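Home Kitchen Paper and Desk Garden Archive Contact

How to Copy Old Family Recipes into One Handwritten Book

By Cao
2025-07-09

When my family moved to Kernville we had three shoe boxes of recipes. There were index cards, backs of envelopes, pages from calendars, and a few receipts where my mother wrote something between the prices. Two languages were mixed together, and in some places a third one. For many years I looked for the dumpling dough every winter and became angry with the boxes every winter. Then I decided to copy everything by hand into one book, and this page explains how I did it and what I would do differently.

I know that many people scan the cards or type them. I did scan them too, and I will say something about it later. But in the kitchen I wanted a book which can lie open beside the stove.

Before you buy the book

Take all the papers out and put them on a large table or on the floor. Don't read them carefully yet, or you will spend the whole evening reading. Make piles. My piles were soups, doughs, meat, vegetables, sweet things, things in jars, and one pile for papers I could not understand. The last pile was the biggest on the first day and became much smaller later.

In the piles you will find doubles. I had the same plum cake on four different papers, and each one had another amount of sugar. Keep the doubles together with a paper clip. You will need to compare them, and sometimes the oldest paper is not the right one. My mother corrected her recipes for all her life, and the latest version was usually on the ugliest piece of paper.

When the piles were ready I had 43 recipes to copy. This number matters when you choose the book. If you give two pages to each recipe, and you should, then you already need 86 pages, and there must be place for recipes that come later. People will send you more when they hear what you are doing.

Choosing the book

I tried two books before I found the right one. The first had beautiful thin paper, and the ink went through it, so I could use only one side. The second was glued and did not stay open. It closed itself on the spoon.

Look for a book with a sewn back, because it opens flat. The paper should be heavy enough that you can write on both sides. In the shop, open the book in the middle and press it gently with your hand. If it makes a cracking noise, leave it there. Lined or squared paper is better than blank for a person like me, whose lines go up to the right.

The size is a question of your kitchen. Mine is the size of a school notebook. A bigger one looks very fine, but I have a small counter and the bigger one would hang over the sink.

Pen and ink

Use ink which does not run when it meets water. Many gel pens run, also some expensive ones. You can test it in this way: write a few words on the last page, wait until the next day, and put one drop of water on them. After a minute, touch it with a piece of kitchen paper. I tested all the pens in our house and most of them failed. The one that stayed was a simple ball pen from the drawer.

Buy two or three pens of the same kind when you have chosen. In the middle of my book the line changes from black to a little blue, and I see it every time.

Pencil is good for the amounts you are not sure of. I will come back to this.

How to plan a page

Before the first recipe, leave four empty pages at the front for the contents. Then number all the pages in the bottom corner. It is boring work, but do it in one evening with some music and it is finished forever.

I use the same order on each page. The name of the dish stands at the top, and under it, in smaller letters, where the recipe is from. Then comes the list of ingredients on the left page, one on each line, with the amount in front. The method stands on the right page in short steps. At the bottom of the right page I leave five empty lines for notes, for example "less salt" or "made it for New Year, too dry."

At first I put the ingredients and the method on one page to save paper. It was a mistake. After cooking two times from it I had no place for notes, and I wrote them across the text, and then I had again the same problem as in the shoe boxes.

Write a draft first

This is the step I wanted to skip, and I am glad that I did not. Take cheap loose paper and write each recipe once as a draft. A packet of 500 sheets is more than you will ever need, and the rest you can give to children for drawing. In the draft you can decide on words, cross out, change the order of steps, and find what is missing.

There is always something missing. Old recipes were written for the person who already knew the dish. My aunt's bread says "bake until good." The oven temperature is missing in nearly all of them, and often the size of the pan too. If the person is still alive, call and ask. Ask them to tell you while they are cooking, not while they are sitting, as the hands remember things which the head has forgotten.

If there is no person to ask, cook it. Write in pencil what you did, and when it comes out well, go over it with the pen.

Cups, glasses, and spoons

Half of our recipes measure with "a glass." For my family this was always one certain glass with a blue edge, and it broke a long time ago. I asked two relatives how much was in it and they gave me two different answers. In the end I made the pancakes with both amounts and took the better one.

Decide early if you want grams or cups, and write the same everywhere. I write grams first and then cups in brackets. For liquids, remember that 1,000 milliliters is one liter, and that an American cup is a little less than a quarter of it. For a soup the difference is not important. For a sponge cake you will see it.

I keep the old words also. If the card says "butter like an egg," I copy it, and then put the grams behind.

Writing the clean copy

Now comes the nice part. Wash your hands, put a sheet of clean paper under the writing hand so the skin does not make the page greasy, and write slowly. I did not more than two recipes in one evening. After the second one my letters became lazy and I began to leave words out.

Copy from the draft and not from the old card. Read each line aloud before you write it. It sounds silly, but numbers are the thing we copy wrong most often, and the ear hears "three hundred grams of salt" better than the eye sees it.

You will make errors. For a wrong letter or a wrong number, cover it thinly and write again with a light hand. For a wrong word, one straight line through it is enough. If a whole recipe went wrong, write it new on the next two pages and glue the bad pages together along the edges. I have one such place in my book and the children think there is a secret inside.
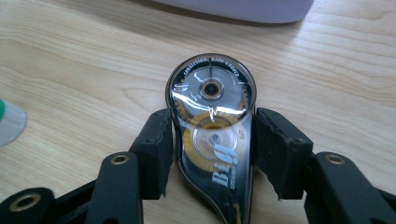 After every recipe, put the page number in the contents immediately. I postponed this for the first ten recipes and had to go back and look for them all. In the contents I use the piles from the beginning as headings, so that the soups are together there even if they are not together in the book. This is a great help, because you do not have to keep empty pages between the chapters and guess how many desserts will come.

Two languages

If your family has more than one language, think about which one the book should speak. I wrote everything in English, as my children read it best, but the name of each dish stands also in the language it was born in. Some words I could not translate, and for these I made a small page at the back, a kind of dictionary. It has 12 words until now. Most of them are about how a dough should feel.

The old cards

Please do not throw them away. When a recipe is copied, make a small check mark in pencil on the back of the card and put it in an envelope with the page number. I scanned each card too and saved the pictures in two places. Three cards with my grandmother's handwriting I glued into the book with paper corners, the kind for photo albums, so they can be taken out.

Tape is not good for old paper. It becomes yellow and it pulls the ink off with it.

Using the book in the kitchen

I finished in August, after starting in spring, and since then the book stands on the shelf with the oil and the vinegar. I thought about a plastic cover and decided against it, but when I fry something I lay a sheet of baking paper over the open page. You can read through it quite well. Some stains came anyway. The page with the paprika stew is orange in one corner.

Once in a year I go through the notes at the bottom of the pages. If the same note appears two times, I change the recipe. My sister wants a copy of the book now, and I told her she can borrow it and copy it herself, with her own pen, and that she should begin with the plum cake.

Comments (4)

guest
Thank you for the water drop test. I lost a whole page of jam recipes to a cheap gel pen and a wet lid.

flourandpaper
I would add one thing. Put an elastic band around the book to hold it open to the right page. The sewn ones still close a little when they're new.

guest
What do you do when two relatives both insist theirs is the original? We have this with a potato salad.

Cao
I gave each one her own two pages. They are next to each other in the book and so far it is peaceful.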